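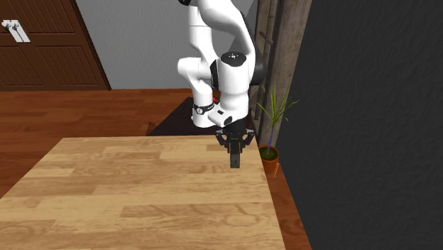
Silvana Brito asks whether a simulator earns its keep on a garage build, or whether it would be quicker to bolt the arm down, set the speed low and keep a hand on the stop button. She did hers the second way and lost a set of fingertips to the bench.

I have done it both ways. Setting up the simulated room took most of June, and I could have had the real arm moving sooner without it. What I got for the time is a place to run bad code. The first version of the approach routine drove the gripper through the tabletop at full speed, and the repair was a reset.

Tundevo bench arm: simulation gallery
Ayman El Ouafi
Last edited October 22, 2026

Tundevo is a home build: one arm, one table, and a set of short programs for picking up small parts and putting them down somewhere else. The programs run in simulation first. A program moves to the real bench when it completes 300 resets in a row with no contact between the arm and anything it was not told to touch.

The gallery covers the simulation side. Wiring, the power supply and the Nørgaard base plate are on the build log.

Start pose, bare table
Gripper over the table near the far right corner, center finger pointing straight down. No part loaded. The base stands beyond the far edge, so the full board surface stays available as work area.

Room
Wood floor, paneled door, gray plaster, a plant in a terracotta pot past the right edge of the table. Only the table and the floor have collision shapes at present. The arm can pass through the plant.

Notes on the setup

Table. The mesh is a plain slab with a board texture on top. The real one is a Tetwood top, 410 mm above the shop floor on the short legs. I entered the height by hand after the imported value turned out to be in the wrong unit. If your gripper stops well above the surface or goes through it, check units before you touch the controller.

Time step. 2 ms. At larger steps the finger linkages shake when they close on a small part. Smaller steps gave the same result and ran slower.

Friction. One value for the whole tabletop. I tried a separate value for each board and dropped the idea, as I had no measurements to justify it.

Joint limits. Tighter than the arm allows. The elbow limit keeps the forearm from folding back toward the shoulder, a pose the planner liked and I did not. The limits file is shared by the simulator and the real controller, so there is one place to edit.

Lighting. One overhead source and some fill. The glossy white shells throw highlights that confuse the color threshold in the part finder. I have left them in. The shop has the same problem in the afternoon.

Start pose file. Joint angles in radians, base to wrist, followed by the gripper opening. Load it before anything else. The approach routine assumes it and does not check.

Known problems

The planner fails on 108 of the grid positions I test. Nearly all of them are along the near edge, where the wrist runs out of travel with the gripper held vertical. Allowing a tilt fixes most of these and makes the placement error worse.

Closing force is a guess. The Tanetti pads I plan to use are softer than the contact model assumes, and I have not worked out a stiffness for them yet.

The reset script sometimes leaves the previous part on the table. Calling reset again clears it. Cause not found.

To Silvana's second question, about fingertips: print spares in a soft filament and put a weak screw in the mount, so the screw goes before the linkage does. The drawing is in the hardware folder under fingers, revision C. Revision B has the hole in the wrong place.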